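Which Hand Holds the Marker?
How people pick a gripper for a robot, and why it takes all day

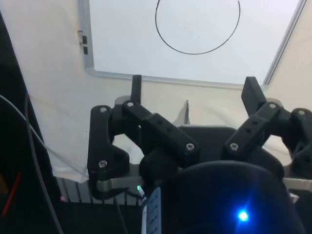 Think about how you hold a marker. Your thumb does some work, a couple of fingers do the rest, and your pinky mostly goes along for the ride. You have had years of practice, and most of your early drawings were terrible. Your family put them on the fridge anyway.

A robot gets one gripper at a time, and somebody has to choose it. At the Zhuravel workshop in Prarmont, that job belongs to Halyna Pavliuk and Jean Moncrieff. They try out grippers the way you might try on shoes, except that shoes come with fewer screws.

The kind with two fingers

Many robot grippers have two fingers that open and close. Some slide straight in and out, like elevator doors. Others use links, which are stiff bars joined at points called pivots. When one bar swings, it pushes the next one. Scissors and folding umbrellas use pivots too, and umbrellas also pinch people.

Black plastic links can be made on a 3D printer. If a finger turns out too short, Halyna changes the drawing on her computer and prints another. If it turns out too long, she does the same thing, with a bit more sighing.

The kind that sucks

A suction gripper is a rubber cup with the air pulled out of it. It is wonderful with a flat sheet of glass. It is hopeless with a sock.

The soft kind

Soft grippers have bendy fingers that puff up with air and curl around things. They are kind to tomatoes. Jean once asked one to turn a doorknob, and it gave the doorknob a sort of hug.

Making it a fair test

Suppose gripper A picks up a sponge and gripper B picks up a bowling ball. Which is better? You can't tell, and gripper B would like a word with you.

So each gripper gets the same jobs, in the same order, with the same arm. Halyna and Jean use 16 jobs and run each one 5 times. One lucky grab doesn't prove much. Jean writes down the drops as well as the catches - she has very neat handwriting for bad news.

A camera near the wrist helps too. It travels with the hand, so it keeps a close view of the fingertips. The trouble is that the gripper itself can block part of the view. Try reading a book with your hands flat on the page and you'll get the idea.

Try it yourself

Find some kitchen tongs, a pair of chopsticks and a thick sock to wear on your hand. Pick up a coin, a grape and a pencil with each one. Do every job 5 times and keep score. Eat the grape last.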